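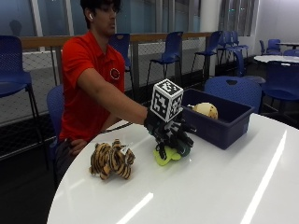
At the big white table, with the tiger and the navy bin.

Visit to the Dilari workshop, Ullville, January 2009

Five of us went over from the Abernathy group: Dima Issa, Ginette Pons, Savvas Athanasiadis, Lefteris Gkikas and me. Dilari is on the second floor at 843 Vevamside Road. The street door is easy to miss, so look for the bakery and go in just past it.

Efthymia Sotiropoulos met us at the top of the stairs and gave us coffee. She has run the place since July and showed us the storeroom first. Soft toys are kept on open shelves, sorted by size, with a paper list taped to each shelf. She lends them out to playgroups and schools for two weeks at a time. There are almost 70 groups signed up now, most of them in Ullville.

From there we went through to the main room. It is furnished with white tables and a lot of blue chairs, some at normal height and some tall ones. Ginette tried both and preferred the low ones. The tall ones have thin legs and are lighter to move than we expected. The white tabletops wipe clean easily but they do throw back the light, and Lefteris moved seats to get out of the glare.

Toys go into low-walled plastic bins for sorting. We liked these. You can see what is inside without tipping anything out, and a child can reach over the side. Ours at Abernathy are too deep and the small animals end up at the bottom.

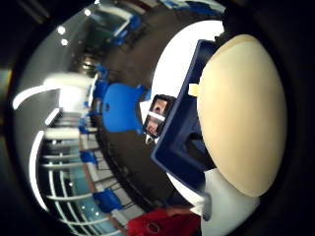
Blue chairs in the main room, seen from close beside a navy frame.

Savvas asked about washing. Plush goes in a mesh bag on a cool cycle and is dried flat overnight. Anything with a split seam is set aside for mending.

We left after two hours. Dima has the supplier's address for the bins and will get a price before our next meeting. Parking behind the building is free but tight.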